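I've been putting off writing about light for years, mostly because it sounds like the dullest subject a home-and-workspace column could possibly take on. Rugs, yes. Shelving, absolutely, I'll go on about shelving until you leave the room. But ceilings? And the tubes stuck to them? And yet I spent most of last winter with my head tipped back, staring up, and now I can't walk into a bakery or a dentist's office without checking what's overhead.

It started in December, when I rented a corner of a big open workroom on Flirkwood Street to finish a batch of upholstery I'd foolishly promised for the holidays. The building is one of those plain, boxy ones with a white ribbed ceiling and fluorescent lights, and a big black-framed window that looks out at the trees. I signed for it in the middle of a bright afternoon, with the sky doing its best work, and I thought it was the loveliest room I'd ever seen. Then I came back at five thirty the next evening to unroll my fabric and the green velvet had gone the color of old broccoli.
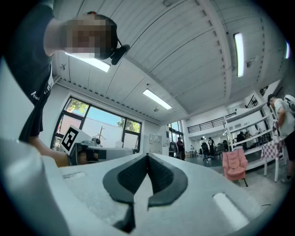
So I did what I always do, which is buy things. I bought a clip-on lamp from Zeltico that was supposed to give me "north light" and mostly gave me a headache. I bought a floor lamp, a nice heavy one, and spent a week walking into it. (My shin has a permanent opinion of that lamp.) And I got a box of replacement tubes marked 4,000 kelvin, a number I'd never given a thought to in my life, and those were the thing that helped! The velvet went green again. I stood there patting it like a dog.

If you've never looked, the kelvin number is printed right on the end of the tube or on the sleeve it came in. Lower numbers run yellow and cozy, higher ones run blue and brisk. The sweet spot for me, for cutting and pinning and matching thread, is in the middle there, where white paper looks like white paper. My kitchen at home stays way down on the warm side and I wouldn't change it for anything, but I also don't match thread in my kitchen. Well, not anymore.

The other thing I learned is that where you put the table matters every bit as much as what's over it. I had mine shoved up against the wall, the way I've shoved every table in my life up against a wall, with the nearest fixture behind me. Which meant my own head was throwing a shadow over every single seam. I'd lean in to see better and it would get darker, so I'd lean in more. I kept that up for 13 days. Thirteen! Then I dragged the table out so it sat crossways between two of the lights, with the window off to my left, and the shadow split into two faint ones that I could mostly ignore.

I'm right-handed, so daylight from the left keeps my working hand from blocking it. Lefties, flip the whole thing around. And if the sun comes straight in at some point in the day, get a cheap sheer panel and a tension rod. I used a leftover piece of Burkidel voile, 10 feet of it, folded over double, hemmed by hand while I watched something silly. It isn't pretty up close. Across the room it looks like I planned it.

I do want to say a word for the plain white ceiling, because people are forever hanging things from theirs or painting them moody colors, and I was all set to do the same. I even had swatches. But a white ceiling is a lamp you already own. It catches whatever comes in the window and hands it back down to you, ribs and all, and the minute you paint it charcoal you'll be out shopping for more fixtures. I put the swatches in a drawer and spent the money on a better chair, a secondhand Beaudoin with arms that drop out of the way when you sew.

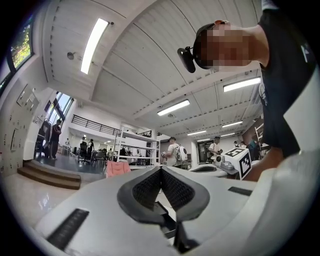

Do you need to replace the whole fixture if the light is wrong? Usually the tube is all you have to change. Check the length, the thickness and the pins on the one you're taking out, bring it to the store with you, and match all of it except the color number. If it still buzzes or flickers with a new tube in it, call an electrician and let them look at what's inside.

Cost is where I always end up squirming. Between the lamp I hated, the lamp I tripped over, the tubes and the chair, I spent 700 dollars, and the tubes were the smallest part of it by a mile. If I had it to do over I'd start with those, then move the table, then sit for a week before buying one more thing. Try the room in the evening, too. Take something you know the color of, a favorite sweater is good, and look at it at noon and again after dark.

The upholstery went out the door two days before the holiday, by the way, green as anything. I've kept the corner on Flirkwood ever since. I've got a set of dining chairs waiting in there right now, all stripped down to the webbing, and a mustard wool I'm not completely sure about. It looked terrific in the shop. I'm going to lay it out after supper tonight and see what it does.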